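Diário de atividades, Laboratório de Teleoperação Platavano
Registo de abril, período da manhã
Responsável pelo registo: Souad Mansour

Retomou-se a recolha de demonstrações no ambiente simulado Zarei, com comando à distância a partir do posto dois. O objetivo da jornada, conforme o plano interno, consiste em ensinar ao braço a aproximação a puxadores redondos de mobiliário de cozinha. O conjunto Cliltalitz contava, à abertura, com 1 740 demonstrações validadas; o plano prevê 2 282 até ao encerramento da fase.

Antes da primeira série procedeu-se à verificação do comando manual. O operador conduziu o punho para o canto superior da divisão, zona livre de mobiliário e adequada ao ensaio dos dedos sem risco de colisão. Verificou-se a correspondência entre o gatilho e a abertura da garra, em cadência lenta e depois à velocidade normal de trabalho. 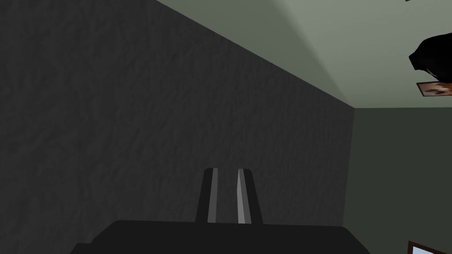
Garra com os dedos próximos, sem objeto, diante da parede escura.

Registou-se um ligeiro atraso na resposta à rotação do punho, já assinalado na semana anterior. O parâmetro de suavização foi reduzido e o atraso deixou de ser percetível para o operador. Recomenda-se que o novo valor passe a constar do perfil comum, visto que cada posto mantém ainda o seu próprio ficheiro e as diferenças se notam quando os operadores trocam de lugar.

Repetiu-se em seguida o ensaio com a abertura máxima. O programa Cikero guardou os dois ensaios na pasta de calibração, separada das demonstrações, para que não entrem por engano no treino.

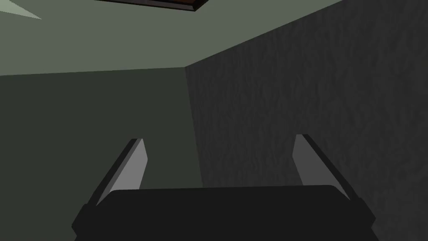 Dedos totalmente abertos, com a garra orientada para o teto.

Às 10h20 deu-se início às demonstrações propriamente ditas. A instrução dada aos operadores manteve-se: aproximar a garra aberta, alinhar os dedos de um e de outro lado do puxador, fazer uma pausa breve e só então fechar. A pausa foi introduzida a pedido da equipa de treino, que tinha dificuldade em separar a fase de aproximação da fase de preensão nos registos mais antigos.

A vista a partir do punho continua a ser a mais útil para o alinhamento final. Alguns operadores preferem, contudo, a vista geral até muito perto do móvel, o que produz trajetórias com correções bruscas no último troço. Pediu-se que mudem de vista mais cedo.
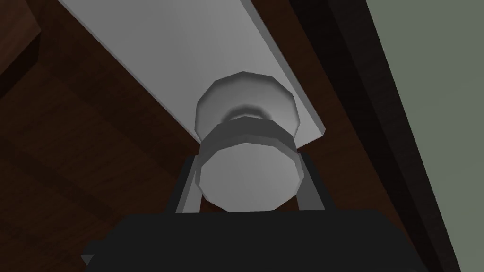
Ocorrências e pendências

Foram entregues para validação 100 demonstrações. As interrompidas por perda de ligação ficaram assinaladas e não serão contabilizadas. A sessão da tarde incidirá sobre o mesmo tipo de puxador, com posição inicial do braço alterada.

Fica pendente a revisão de mais de 400 registos antigos sem pausa antes do fecho, cabendo à equipa de treino decidir se são conservados ou repetidos. Solicitou-se também a substituição do comando esquerdo do posto dois, cujo gatilho não regressa por completo à posição de repouso.

Registo encerrado às 12h45.
S. Mansour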